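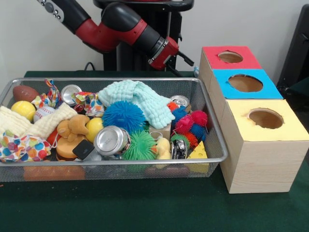 **Why did the sorting cell stop partway through its run in February?**
A gripper finger caught in the basket mesh, and the arm's force limit was set too high to trip straight away.

# Mireo sorting cell: February stoppage

This page covers the fault on the Mireo cell at our Curham workshop and what we changed afterwards. The cell picks mixed items out of a mesh basket and drops them through holes into boxes. It had been running unattended in the afternoons. The job number is 3229 if you need to find the full report.

## The basket

Cans, balls, soft toys and washcloths all go in together. The spiky rubber balls are the easiest to grip. Cloth is the hardest, especially where it hangs over the rim like the cream washcloth on the left side. The fault happened on a cloth pick. The gripper closed on the fabric and one strand of the mesh behind it, then lifted both.

## The gripper

It has two short fingers. During the fault the arm pulled against the mesh for 10 seconds before the controller stopped it. One fingertip pad tore and the basket was dragged out of position. The pads are a Filteck part and we had two spares on the shelf - we now keep more.

## The boxes

Red, blue and yellow tops, each with a hole. The yellow-topped box sits hard up against the basket rim, so when the basket moved, the box moved with it. The arm's stored drop points were then wrong. After the first restart it let go of a can beside the hole and the can rolled off the table. Nobody was hurt, but the person doing the restart was standing closer than they should have been.

## What changed

- The force limit on lifts is down to 27 newtons.
- Picks near the rim now start from a higher approach. This adds up to 2 seconds to each one.
- After any stop, box positions are checked by hand before the arm is re-enabled.
- Restarts are done from the Bosman panel by the door, with the floor area clear.

Cloth picks are still slower than we would like. If the arm stalls on one, press stop and leave the cloth where it is - do not pull it free while the gripper is powered.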